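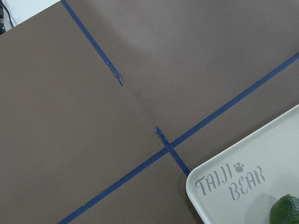
Wynne Publishes Its Table Setup Routine for Small Robot Cells

BREDELBERG, August 19, 2020 — Wynne, a maker of compact handling cells for food packing rooms, has today made public the routine its service team uses to set up and check the work table of the Porkholm cell. The document has 17 pages and is free for all customers.

The Porkholm cell picks fruit with one arm, guided by a small camera at the wrist. When the table covering moves or a tape line comes loose, the tray is no longer where the program expects it, and picks begin to fail.

"Many customers call us and think the arm has a fault," said Ermira Krasniqi, head of service at Wynne. "We ask them first to look at the table. Very often the answer is blue tape and a ruler."

The routine asks the operator to lay the brown boards flat and to press down the seam between them. Dark blue tape is then placed in crossing lines, and the tray is set square to these lines, with its corner near the crossing. Tape which is torn or lifted at the end may stay in use if the line is still straight — but it must be replaced when it reaches under the gripper path. The tray is checked again every 800 picks.

A full check takes 5 minutes and needs no special tools. The routine was tested in July at the company's workshop in Esham, where the cell completed 200 picks after each new setup.

Customers with a service contract will receive a printed copy together with their next visit. Other users can ask for the document from the Wynne service desk in Bredelberg.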